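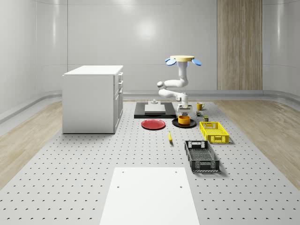

Rule 14 said the arm must wait above the bowl until a person had said the word "clear." Kiều Đồng had not written Rule 14, but she was the one who had to sign off on it, and it was already past six in the evening.

"Run it again," she said.

Awuor Nyanda reset the table. In the simulator this took one key. The banana went back to its place, the red plate and the black plate went back to theirs, and the arm swung over the orange-yellow bowl and pointed down at it.

It waited. Kiều let it wait. She got to 40 seconds on the wall clock before Awuor turned in her chair.

"You have to say it."

"I know. I want to see what it does if I don't."

"It does nothing. That's the rule."

"The rule says it waits. It doesn't say for how long."

Awuor opened the Macedo handbook and scrolled. She had run this table 578 times since April and she had never left it standing. The handbook had two pages on crates and a page on drawers. On waiting it had one line.

"Nothing in here," she said. "What would Fledstead do?"

"At Fledstead they had one wait all night. The morning shift came in, somebody put a lunch down on the bench and said the shelf was clear, and it moved." Kiều took off her glasses and cleaned them on her sleeve. "Thư Mạch was on that shift. She still has the report. The arm got full marks. It heard the word and it did the job."

"Did anyone get hurt?"

"No. A thermos."

Awuor looked at the screen. The gripper had not moved. The light on the back wall had not moved either.

"So we put in a limit," she said. "Two minutes, then it backs off and goes home. After that, someone has to start it over."

"And the word?"

"The word only counts if it's from the person who started the run."

Kiều thought about Stulilville, where three people shared a bench and one of them went home at noon. "Then you need a handover," she said. "Write that down too."

Awuor typed. It took her four tries to get the handover into one sentence, and Kiều made her split it into two. By then the building had switched its hall lights off and the two of them were working by the screens.

"Read it back," Kiều said.

Awuor read it back. Kiều changed "should" to "must" in both places, then signed.

"Now can I say it?" Awuor asked.

"You started the run."

"Clear," said Awuor, and the arm went down for the bowl.

38 shares – 6 comments

More stories
The Night Desk at Notura
Cúc Lâm Buys a Ladder
Seul-gi Ok and the Second Key
Low Water, Stulilville

Contact – Submissions – Back to top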